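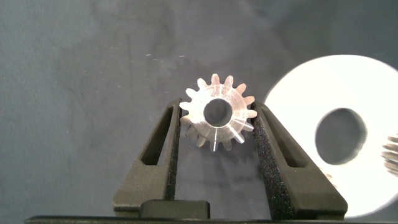 At the Ornari workshop in Lurkden, maintenance of the gear assembly cell follows a fixed schedule. The cell was installed in March and is looked after by the Juntunen service group. Its task is limited: spur gears are placed on a white plate with three upright pegs.

Checks start at the fingers. Both contact pads are inspected for wear and replaced after 32 hours of operation. Cable routing along the arm is examined next, from the upper joint to the gripper.
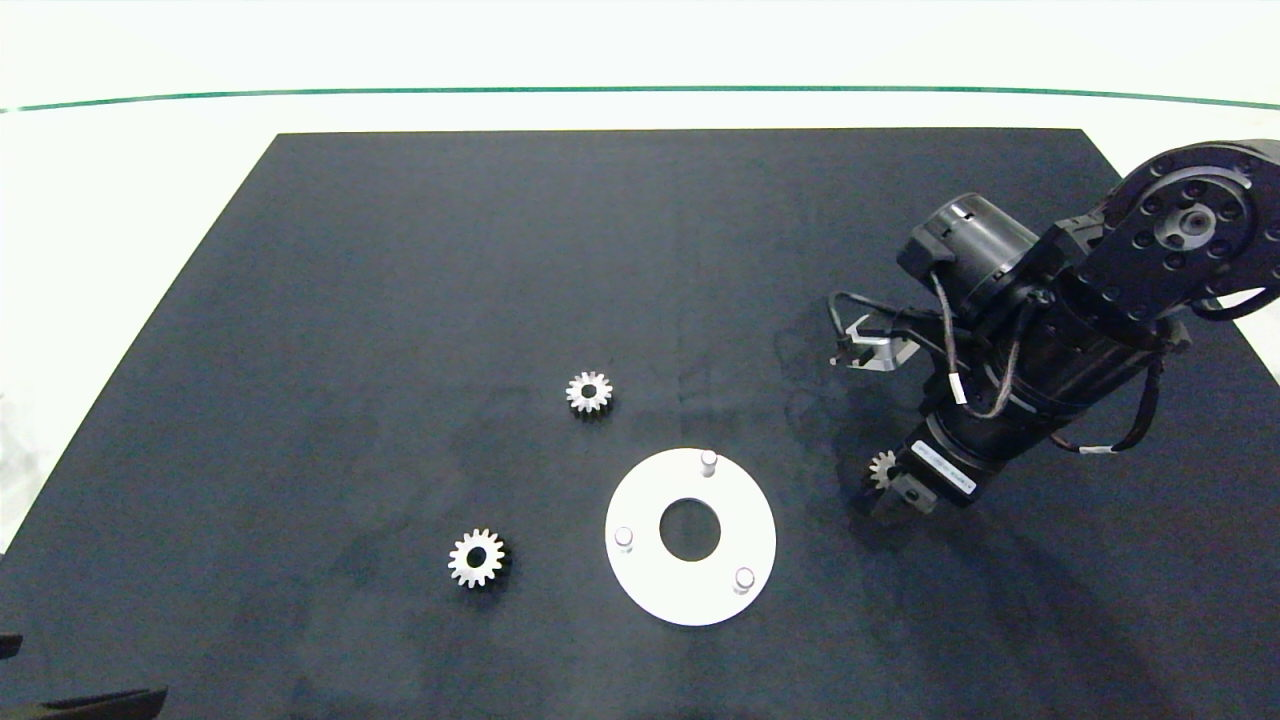

## Wrist camera and alignment

The view from the wrist must include both fingertips when the gripper is open. Technicians compare it with a stored reference in Sesance, the cell's control software, and correct any offset above 2 millimeters. The plate and loose gears may remain on the mat during this check. 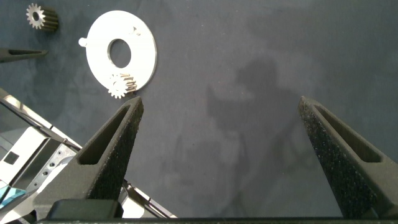 ## Records

Each service visit is entered in the cell log, with pad changes listed separately.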